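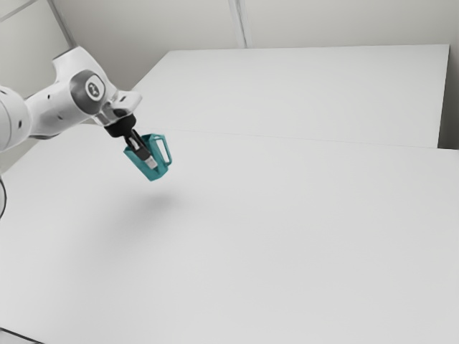

Image: Grasadow / Imcombe Media Library

Home Guides Workbench Storage Contact

How to Clean and Re-oil a Sharpening Stone

An oilstone that has stopped cutting is usually glazed. Old oil and fine steel particles pack into the surface pores, and the blade slides over them. Cleaning restores most stones. Flattening is a separate job and should be done second.

What you need

Mineral spirits, a stiff nylon brush, light mineral oil, lint-free rags, a shallow metal tray, and a sheet of float glass at least 9 inches long. For flattening, add loose silicon carbide grit. The Colau workshop kit includes two grades, but any coarse and medium grit will do. Do not use cooking oil on the stone at any point. It hardens in the pores and is difficult to remove.

Cleaning

1. Set the stone in the tray and cover it with mineral spirits. Work outdoors or with a window open, away from any flame.

2. Soak for 40 minutes. A badly clogged stone can be left until the next morning with a lid on the tray.

3. Brush the face in small circles, then brush the edges. Change the spirits when they turn dark.

4. Wipe dry and check the face under a low light. Shiny patches are still glazed – repeat steps 2 and 3 on those.

Lay used rags flat outdoors to dry before disposal. Take the used spirits to a hazardous waste site.

Flattening

Hold a straightedge across the stone in both directions and along each diagonal. If light shows under it, sprinkle coarse grit on the glass, add a little oil, and rub the stone in figure eights with even pressure. Turn the stone end for end every minute or so. Pencil lines drawn across the face beforehand will show where material is coming off. Finish with medium grit and rinse with clean spirits.

Re-oiling

Spread 3 drops of mineral oil over the face and let it sit. If it soaks in at once, add more until a thin film stays on top. Soft stones such as the Espinoza 2339 take more oil than hard natural ones. Wipe off the excess after each use and store the stone in a closed box – dust on an oiled face will glaze it again.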